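Plidley Community Music School Opens Registration for Summer Chamber Program

PLIDLEY, 9 June 2022 - Plidley Community Music School is now taking registrations for its summer chamber music program, open to string, wind and piano students who have played for at least 3 years. Places are limited to 50.

Students will be put into groups of up to 4 players and given a coach for the length of the program. Groups meet in the mornings at the Gebretsadik Building, with afternoons set aside for sight-reading, theory and individual practice. Piano students may sign up alone or with a duet partner.

The closing concert will be held at Sevia Hall, which seats 407. Admission is free, but tickets must be reserved through the school office. Each group will play one full movement or a complete short work. The Ukuma Quartet will open the evening and will also give a workshop on rehearsing without a conductor.

Parts will be mailed to families once groups are set. Students should bring their own instrument, a pencil and a folding stand. The school has cellos and one double bass to lend, and requests for these should be made on the registration form. Fee assistance is available on the same form.

Registration closes at the end of June or when all places are filled.
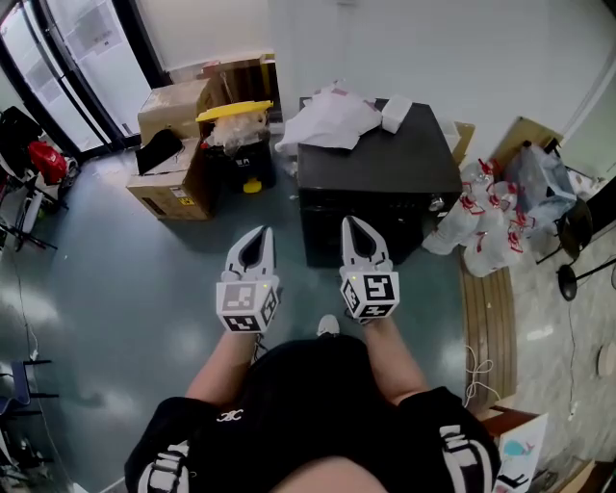
A parent of two past students wrote to the school that her daughters still play the duets they learned in the program, and asked that the afternoon sight-reading hour be kept as it was.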